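Storing Gluten-Free Flour

Gluten-free flour should be kept apart from wheat flour, in a sealed container and on the highest shelf available. Residents of Jimberg House are asked to label each container with the date of opening.

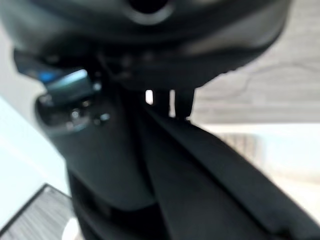 A 700 g bag of rice flour keeps for around 3 months in a cool cupboard -- longer in the freezer. Frozen flour should stand at room temperature for 30 minutes before it is measured.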